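How to Clear and Reset a Wooden Desk Around the Mouse Area

28 April 2020
By Efe Oyelaran

A desk used every day collects dust and skin oil in the same two places: under the wrist and around the mouse. The procedure below covers a finished wooden desk with a separate mouse pad and a single row of items stored along the back. It assumes a sealed surface (varnish or lacquer). Oiled or waxed desks need different products and are not covered.

Allow 30 minutes, plus drying time for the pad.

What you need

- Two microfiber cloths, one for damp work and one for drying
- A small bowl with 200 ml of lukewarm water and two drops of dish soap
- Cotton swabs
- Isopropyl alcohol wipes, for the mouse only
- A soft dry brush (a clean paintbrush is fine)

Do not use alcohol on the wood. It can cloud or soften some finishes, and the damage is not reversible without refinishing.

Step 1. Move everything to the back

Shut down the computer or lock the screen. Push all loose items to the rear edge in one row: books in flat piles, tall items beside them or on a wide book that will not tip. Mugs go in a corner with the handle toward the wall. Any mug with liquid in it leaves the desk.

The aim is a clear working area from the front edge to the row. A depth of 30 cm is the minimum for the steps that follow. Leave the mouse and the pad where they are for now, so that you can note where the pad normally sits. If the position suits you, mark it with a short piece of painter's tape at the outer edge.

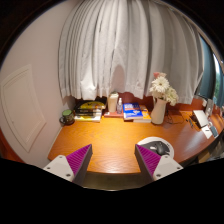 Step 2. Take the mouse off the pad

Switch the mouse off if it has a power switch, or unplug it. Lift it straight up. Dragging it sideways across the pad grinds whatever is caught under the feet into the printed surface, and on a thin pad it will also shift the pad out of position.

Hold the mouse by its sides. Pressure on the top shell can register as a click if the power is still on.

Turn it over and check the feet. A gray ring of compacted dust around each one is normal. Loosen it with a dry cotton swab, working outward from the edge of the foot. Clean the sensor opening with a second dry swab and no liquid.

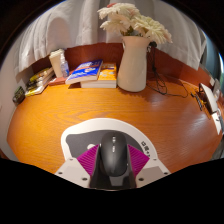 Wipe the shell with one alcohol wipe, starting at the rear, where the palm rests, and finishing at the buttons. Squeeze the wipe out first. Liquid that runs into the gap beside the wheel takes a long time to leave. Rubber-coated mice that have turned sticky should be cleaned with the soap solution instead, on a well-wrung cloth.

Step 3. Clean the pad

Check the underside before wetting anything. Pads with a cloth top and rubber base can be washed by hand in the soap solution. Hard plastic pads need only a damp cloth. Pads with a paper or foil layer under a clear film should never be soaked, and the edges should be wiped inward so that water is not pushed under the film.

Blot a printed design and leave the brush for the plain areas. Rinse with a second damp cloth and dry flat, face up, away from a radiator. A cloth pad takes around 2 hours to dry indoors, and longer in November when the windows stay shut.

Step 4. Wipe the wood

Set the mouse on a part of the desk you are not cleaning. Brush dust toward the front edge, then wipe with the damp cloth, following the grain. Work in strips and dry each one before starting the next. Standing water should not stay on the surface for more than 90 seconds.

Check the result from a low angle against the light. Streaks and residue show best where the finish reflects the window or lamp. Clean those patches again with plain water.

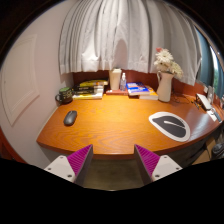 If a dull patch remains after the second pass, stop. It is probably wear in the finish, and more rubbing will enlarge it. The outline of a pad that has stayed in one place for years is usually a color difference in the wood and will not wipe off.

Step 5. Put the pad and mouse back

Line the pad up with the tape, then remove the tape. Press the pad down from the center outward. Place the mouse on it, restore power, and move the pointer to all four corners of the screen. If it jumps, check the sensor opening for swab fibers.

Repeat the mouse and wood steps every 2 weeks. The pad can wait until it looks dirty or the pointer starts to lag.

Technical review: Margit Halász

17 shares | 2 comments

Contact | © 2020 Mellerik Home Guides | Back to top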